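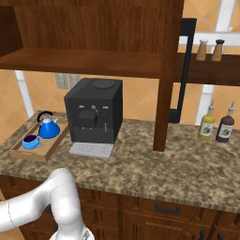

A speckled granite counter, with a teapot and teacup on a light wooden tray.

Resealing a granite benchtop

Applies to: polished or honed natural granite in kitchens and laundries. Engineered stone, laminate and solid-surface tops do not take a penetrating sealer and are not covered.

Granite is porous to varying degrees. A penetrating sealer fills the pores near the surface and slows the uptake of oil and water. It does not form a film, it does not add gloss, and it will not repair an etched or scratched area. Most kitchen tops need recoating every few years. Dense dark stones may never need it.

Water test

Wipe the bench and leave it overnight with nothing on it. In the morning, place a teaspoon of water at three points: beside the sink, beside the cooktop, and somewhere that sees little use. Check after 15 minutes. If the stone under the water has darkened, it is absorbing and can be sealed. If the colour is unchanged at all three points, stop. Sealer applied to stone that cannot absorb it dries on the surface as a grey haze.

Mottled tan and brown stones are harder to read than plain ones. Blot the water and compare the patch with the stone next to it under a torch held low.

Materials

Solvent-based or water-based penetrating sealer, food-safe once cured
pH-neutral stone cleaner
Methylated spirits
Lint-free white cloths, at least 6
Painter's tape
Nitrile gloves

The sealer used for these notes was Larkach water-based. Gineo solvent-based goes on in the same manner but requires more ventilation and a longer wait between coats. Follow the label where it differs from this page.

Preparation

1. Clear the bench completely, including trays, canisters and appliances.
2. Wash with stone cleaner and rinse twice. Dish detergent leaves a residue and should not be used.
3. Wipe with methylated spirits on a clean cloth. Turn off gas pilots and open a window first.
4. Treat oil stains with a poultice before going further. Sealing over a stain locks it in.
5. Mask the sink rim, the cooktop edge and the top rail of any timber cabinets below the overhang.
6. Leave to dry for 11 hours. Overnight is convenient.

Application

Work in sections no wider than your reach. Pour a small amount of sealer onto a cloth -- not onto the stone -- and spread it in overlapping passes until the surface is evenly wet. Leave it for the dwell time on the label, usually 5 to 10 minutes. Add a little more wherever it soaks in early.

Buff off all remaining liquid with a dry cloth before it goes tacky. Change cloths often. A second coat is only needed if the first was taken up quickly. Front edges and the cut-out around the sink absorb more than the face and are commonly missed.

Curing

Keep water off the bench for 24 hours. Repeat the water test after that, at the same three points.

Haze

Dried residue can usually be lifted by wetting the area with fresh sealer, waiting two minutes and buffing hard. Britta Fröhlich, who checked these notes, prefers a white nylon pad for this step on honed stone. Do not use steel wool -- broken fibres lodge in the pores and rust.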